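**Shared chemistry room in Votov to open for small workshops in July**

May 6, 2024

The old dye works in Votov will have a shared chemistry room from July. The room is on the ground floor of the building and is meant for small producers who need to measure, fill and test their liquids in a clean place, but who cannot pay for a laboratory of their own. The project is led by Pramska, the local association of small workshops, together with the glassware supplier Arboleda.

There will be 14 working places. Five of them are already equipped and the rest will follow before the opening. Each place has its own table, a lamp and a drawer with the basic glass: vials, rods, small funnels and racks. Larger vessels are kept in a common cupboard and must be signed for in the book next to the door.

Pramska says that most of the requests came from people who make perfume, ink and wood oil in small amounts. Until now many of them were filling their bottles in the kitchen at home. This is permitted for some products, but it is slow, and buyers ask more and more often for a written record of how each bottle was filled. In the new room every user will keep such a record, and the association will store it for 3 years.

The tables were a matter of longer discussion. A white surface is usual in a laboratory, but clear glass is difficult to see on it, in particular thin rods and small vials. For the places where filling is done, Pramska has therefore decided for black cloths. The cloths can be taken off and washed, and each user receives a fresh one at the start of the booking. They must not be used when working with strong acids or with an open flame. For such work there is a separate tiled bench near the window.

Round-bottomed vessels must always stand in a cork ring, also when they are empty. The same rule is recommended for small vials that have a funnel in the neck, as a funnel makes the vial heavy at the top and a light touch with the sleeve is enough to turn it over. A clear rack with round holes holds the rods upright, so they do not roll over the table.

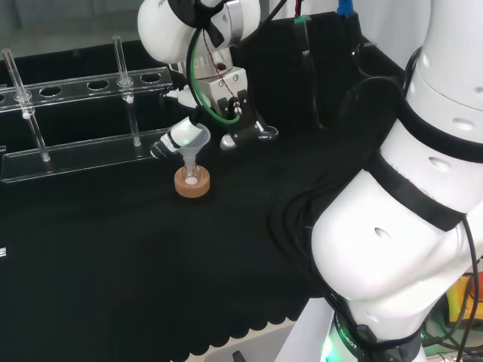
Wastico would have preferred glass funnels in the drawers, and has written so to the association. Plastic ones take on the smell of strong oils after some weeks, its letter says, and a person who fills rose oil in the morning does not wish to find clove in it. The firm asks that at least the perfume makers can bring their own funnels and keep them in a marked box.

Pramska has answered that own funnels are welcome, if they are clean and carry the name of the user. The association does not plan to change the basic set before the opening, but will look at the question again when the first users have worked in the room for a season. Plastic funnels were chosen for the drawers on account of breakage – in the trial period in spring the glass ones did not survive long in the common sink.

The trial period brought also other changes. The shelves over the sink were lowered, and the waste bottles now have wide necks and coloured lids, with red for solvents and blue for water solutions. Used filter paper goes to a metal bin with a cover. The floor was repaired at the entrance, where trolleys used to get stuck.

New users must take part in an introduction before their first booking. It lasts one afternoon and treats the safe handling of glass, the waste rules and the filling of the record. Persons who have worked in a laboratory before can ask for a shorter version, but they cannot skip the part on waste. Safety glasses are lent at the room without payment. Gloves must be brought by the users, and so must closed shoes.

A morning or an afternoon in the room will cost 68 crowns for members of Pramska. The price for others is not yet fixed. It includes water, electricity and the use of the drawer set. Broken vials are not charged, but larger vessels from the cupboard must be replaced by the one who broke them. Arboleda will keep a small stock in the building, so that a missing piece can be bought on the same day.

Bookings will be taken at the office of Pramska, on the first floor of the dye works, and by telephone. Groups from schools are asked to write first, as the room is not suitable for more than one class at the same time. The entrance for visitors is from the yard – the door on the street side stays closed until the works on the pavement are finished.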